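Monday, late

Anum Pirzada, you have cleared a table! I'm writing it in here so that in August, when it has vanished again under mail and charger cables, I can look back and remember what I am capable of.

I was up before seven with the windows open and the good May air coming in, and I had promised myself I would do the big room first, before the kitchen, before email, before anything. The room has been bothering me since the Bunlow people stayed over. They were lovely guests (the one with the accordion can come back any time) but they left a trail, and so did I, and then we all sort of stopped seeing it.

I started with the table. I love that table so much. It's dark wood with a shine on it like a piano, and in the morning it picks up the light from the curtain and gives it right back at you. My aunt got it from a shop in Odau for 800, delivery included, and she still brings up the price every time she sits down at it. All that shine and what do I keep on it? Water bottles. Drinks that somebody opened, forgot, and then opened another one of.

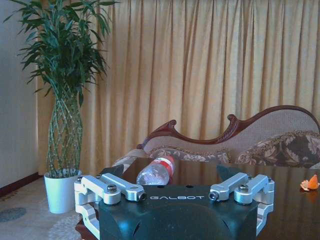

Rules for the table, as of tonight

1. Bottles go to the kitchen when you get up. If you are getting up anyway, take one with you. Take somebody else's too.

2. Tissues go straight in the trash. I don't care if you plan to use it again. You won't.

3. Mail gets opened standing up, by the door. The Riltamico bill spent weeks on that table and it was only for 307! I paid it in two minutes this morning and felt like a queen.

4. No laptops after dinner. (I'm writing this one down even though I broke it before the dishes were done.)

I thought the bottles would be the main thing, but tissues are worse. They're so light that you stop counting them as stuff. You wipe your nose or mop up a drip of tea, you crumple it, you put it down for one second, and there it sits until somebody's mother comes to visit.

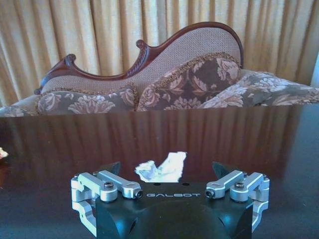

Once the surface was clear I got out the soft cloth and went with the grain, long slow strokes, hardly any water. Then a dry cloth after. It doesn't need polish, it just needs somebody to pay attention to it for ten minutes. I put on the Ebihara record, the one with the long quiet side, and by the time it needed flipping I had done the top and the legs and was lying on my back underneath looking at the joints, which are beautiful, by the way. Someone took real care under there where no guest is ever going to look.

My step counter says 3,117 and I never left the house! Most of that has to be back and forth to the kitchen trash.

Lunch was leftover rice with an egg on it, and I ate it at the table with a cloth napkin, like a person in a magazine. Washed the bowl right after. Then I called my aunt to tell her, and she said good, and what about the closet.

The closet is tomorrow. Or Wednesday. I want to get hooks first, the flat kind, and a box for the scarves. Also need dish soap, light bulbs, stamps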